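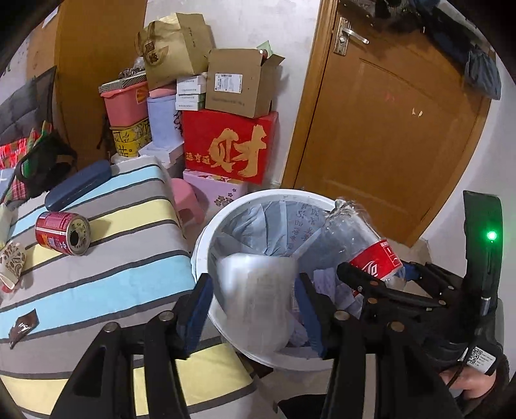 Fig. 1. Bedroom bin, lined, with paper and a plastic bottle.

Grenis Short Courses – Housekeeping Basics
Session 7 notes: The bedroom clear-out

Hello again, and thanks for putting up with the heating in the Inthanon Room last time! A few of you asked for my notes on bedrooms, so I've typed them up more or less as I gave them, with a couple of bits I forgot to mention.

We've done kitchens and laundries, and I know bedrooms look easy beside a greasy rangehood. The trouble is that a bedroom collects a bit of everything. Snack wrappers, bags, a stack of parcel boxes against the wall, things you use daily and things you finished with in April. Have a look at Fig. 1 and you've got paper and a drink bottle heading into the one bin. Paper on its own I'd happily tip straight into recycling, but once there's a bottle and a bit of plastic sheet in with it you're sorting by hand.

Set-up
Bring the bin to the mess (I used to walk back and forth to mine like a goose). Put a spare liner in the bottom, under the one you're using. Then grab a second bag or an empty box for the recycling – one of those parcel boxes will do nicely.

First pass: 9 minutes
Set a timer and pick up rubbish only. No folding, no reading old letters, no trying on hats. Surachet Chaimongkol, who took this session before me, used to allow 90 seconds per surface and he was ruthless about it. I'm softer than that, but do one surface completely before you start the next.
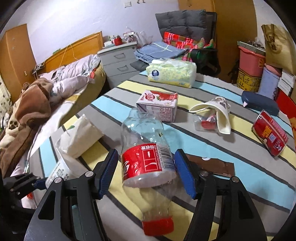
Fig. 2. Drink containers and other small things on the stripes.

Drink containers are where I'd start every time, because they're bulky and you see progress straight away. Bottles first, then cans, then cartons and cups. Check each one for dregs and keep it upright on the way to the sink if there's anything left in it. Rules for cartons, cups and lids differ from council to council, so look yours up before our next session. While you're down there, watch for the keepers. A glasses case lying a hand's reach from a drink can and a strawberry milk carton is just the sort of thing that gets swept up with the empties, and so is an unfinished pack of tissues. Lift those out before you begin and put them somewhere high.

Second pass
Now the bedding. Shake it outside if you can, and feel along the folds for small wrappers (I've washed one with a good set of sheets and I was picking out crumbs of it for days). Cushions and bags go back last.

For next session
Do one surface at home and write me nearly 200 words on what slowed you down. Bring your Plokik workbook too, we'll be starting on wardrobes.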